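Solwood shared shop, bay 3
Pre-run checklist for the arm, sim and bench
Filled in 2020-03-29

Initial each line. "Looks fine" is a comment, and a check mark is a check mark. The October sheet had 19 of the first and none of the second.

POWER AND STOPS

E-stop reachable from the chair - OK. Also reachable by elbow, as demonstrated during lunch.

Bench supply current limit set - OK, after turning it back down. Whoever needed that much current, I hope the toast was good.

Cable strain relief at the base - FAIL. It is a zip tie holding another zip tie. Replace before the next live run.

Fuse spares in drawer - 2 left. Order more.

MECHANICAL

Base clamps tight - OK, both sides. Marked with paint pen so we can see if they creep.

Finger screws, thread lock applied - OK on the left. Right side redone today, leave it overnight.

Shoulder joint noise - COMMENT. Still clicks on the way down. The Isilico forum thread on this joint has more than 131 replies and agrees on nothing. Logged, not fixed.

Floor tape around the swing area - OK. Peeling by the Dimaculangan lathe. Retape.

SOFTWARE LIMITS

Joint limits match the printed sheet - OK.

Speed cap on for first run - OK. Leave it on. Yes, it is slow.

Watchdog trips when the network cable is pulled - OK, 3 pulls, 3 trips.

SIM PASS BEFORE LIVE PASS

Gripper view loads and the fingers are in it - OK.

Floor clutter loaded - OK. Bendamham scene set, the messy one, a fair likeness of this shop. 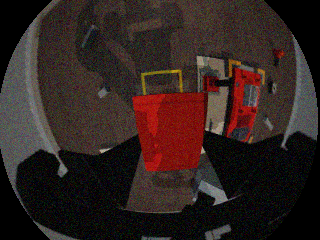
Item 14, gripper view in sim: red container with yellow handle, fingers to either side.

Clearance around the target - COMMENT. The long red case and the beige panel are close on the right. Approach from the left until someone has tested the other way.

Handle is thin - COMMENT. Set the grip width for the bar and check it again on the bench part.

Shadows - no action. Big dark patch on the floor at upper left. Do not file it as an obstacle again.

SIGN-OFF

Live run: NO, pending strain relief and thread lock.
Sim run: YES.
Sheet goes back on the nail by the door, not under the coffee.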